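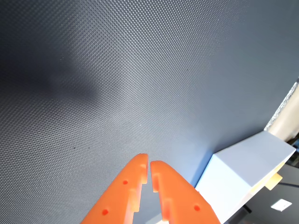 Grey diamond-pattern texture, close up.

I have been to four netball grand finals in Tatden and I still couldn't tell you what obstruction is. I can tell you what a 14-goal lead feels like when it starts to melt, though, because I sat through one last June with a cold sausage roll in my lap and my neighbour's elbow in my ribs.

Pandport were cruising. They'd led all season, they had the tall shooter everyone in the Ternlow league complains about, and by half-time their supporters were already arguing over which pub. Then Tatden moved their wing defence into centre and the whole game went sideways (and I mean that, she ran sideways more than forwards!). Every second pass got a fingertip on it. The Pandport bench stopped chatting.

There were 400 of us around a court with seats for 200, so most of the crowd stood on eskies or each other's toes. I lost my voice in the third quarter – over a contact call I now think was probably fair – and spent the rest of it clapping with my program rolled up.

Both sides have been back at training for a few weeks now, and the Woldemariam Shield draw has them meeting in round one. Tatden have kept their centre there for good. Pandport have found another tall shooter, if you can believe it. I've bought a cushion and a bigger thermos, and I'll be on the canteen side if anyone wants to explain obstruction to me.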